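Opal and Coloured Stone Valuations: Frequently Asked Questions

Vunell Gem Laboratory, Adelaide
Page last revised 6 September 2024

What does the laboratory examine?

Loose and mounted coloured stones, with opal making up most of the intake. We issue identification reports, treatment reports and valuations for insurance or estate purposes. Diamonds over 2 ct are referred to another laboratory for colour and clarity grading. We do not buy or sell stones.

What is the difference between an identification report and a valuation?

An identification report states species, variety, weight, measurements and any detected treatment. It contains no dollar figure. A valuation includes the identification data and assigns a value for a stated purpose. A valuation for insurance replacement and a valuation for probate will normally differ for the same piece.

Do I need to remove the stone from its setting?

No. Mounted stones are tested in the setting where access permits. Weight is then calculated from measurements and recorded as estimated. Closed-back settings restrict the examination of opal in particular, as the side profile is needed to separate a solid from a doublet or triplet. If the profile cannot be seen, the report will read "construction not determined". Unsetting is done only on written instruction and is charged separately.

How do you tell a solid opal from a doublet or triplet?

By magnification of the girdle, from the side. A doublet shows a join between the opal layer and a dark backing, usually flat and often with small bubbles in the adhesive. A triplet has a clear cap in addition. Natural boulder opal can have a straight boundary between opal and ironstone, so a straight line is not sufficient evidence of assembly.

Which treatments are disclosed?

Smoke treatment, sugar-acid treatment, dye, resin impregnation and surface coating in opal. Heat, beryllium diffusion, lead glass filling and irradiation in other species. Where a treatment cannot be confirmed or excluded with the equipment on site, the report says so.

Can you state where a stone was mined?

Sometimes. Origin is an opinion formed from inclusions, spectroscopy and trace chemistry. We give origin opinions for sapphire and for precious opal with matrix attached. We do not give them for quartz, garnet or polished opal without matrix. Origin opinions are signed by Kamran Hosseinzadeh and countersigned by a second gemmologist.

Is opal damaged by water?

Solid opal is not harmed by ordinary contact with water. Doublets and triplets should be kept dry, as moisture can enter the glue line and cause clouding. Hydrophane opal absorbs water readily and may turn transparent until it dries out. Do not place any opal in an ultrasonic or steam cleaner. Storage in oil or glycerine is not recommended.

My grandmother's ring has a 1956 receipt. Is that useful?

Yes. Include a copy. Receipts, earlier valuations and letters are recorded as supporting documents and can help in dating the mount. They are not accepted as proof of what the stone is. Synthetic sapphire and spinel were common in jewellery of that period and were not always described as such at the counter.

How should I send an item?

Use the numbered intake bag we post to you, inside a rigid box. Do not write "jewellery" or "gems" on the outside. Transit cover is limited to $4000 unless a higher declared value has been arranged beforehand with Amber Tapley at intake.
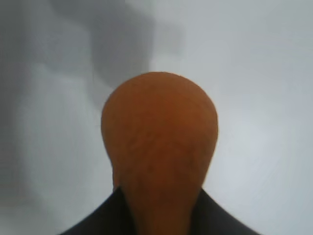
Orange-brown gourd-like shape with reddish-brown streaks.

How do I check that a report is genuine?

Enter the report number and the carat weight on the Asum verification page. Both must match. Reports numbered below 1022 were issued on paper only and do not appear online. For these, send a scan of both sides to Konrad Sowa in records.

Can a report be updated?

The identification section does not expire, provided the stone has not been recut, repolished or treated. The value section applies only at its stated date. Most insurers set their own interval for revaluation, so check the policy wording. The item must be presented again for any update.

What if I disagree with a finding?

Request a review in writing and return the stone with the original report. Eduardo Bragança assigns reviews to a gemmologist who did not take part in the first examination. If the finding changes, the review fee is refunded and a replacement report is issued under a new number.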